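Torque specs belong on the part

The service manual for the Zultlow bench press I maintain runs to 1129 pages. The torque value for the head bolts appears on two of them, and the values disagree. The bolts themselves carry no marking at all.

My position is simple. Any fastener a user is expected to remove should have its torque value molded, stamped or etched within a hand's width of it. Paper gets lost, and web manuals move when a company redoes its site. The casting stays with the machine. 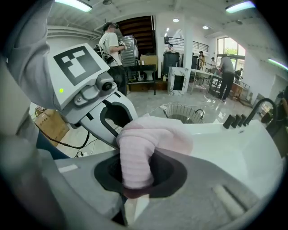

The usual objection is cost. Adding characters to a mold is a one-time charge, and for a run of 3000 housings it disappears into the unit price. Etching adds a few seconds per part. Stripped threads in an aluminum housing cost far more, and that bill goes to the owner, so it never shows up in the maker's figures.

The second objection is revision. If the spec changes, the marking is wrong. This is true, and it is a fair argument for testing the joint before cutting the mold. Olvera already handles it on its pump covers by stamping a revision letter beside the value. A wrong number with a revision letter can be traced. A wrong number in a PDF usually can't.

Aker goes halfway. Its gearbox covers show the tightening order, one through eight, with no value. The order matters less than the value on a cover that stiff, and there was clearly room for both.

When I put a shorter version of this on a maintenance list in October, it drew a few objections. 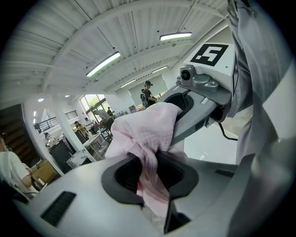 Flovard, one subscriber wrote, tried printed values on its valve bodies and dropped them, as people read the number and ignored whether the threads were oiled. A dry value used on an oiled thread can overload the bolt, and the subscriber would prefer no number to half of one.

I accept the problem and reject the remedy. "26 Nm dry" takes up very little more metal than "26 Nm". Leaving the number off sends people back to guessing by feel, with the same oil on the same threads. 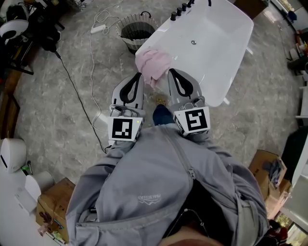

Hand-held units held out front, indicator light on.

Small fasteners need the marking most. They strip first, and few shops own a driver that reads accurately at the low end.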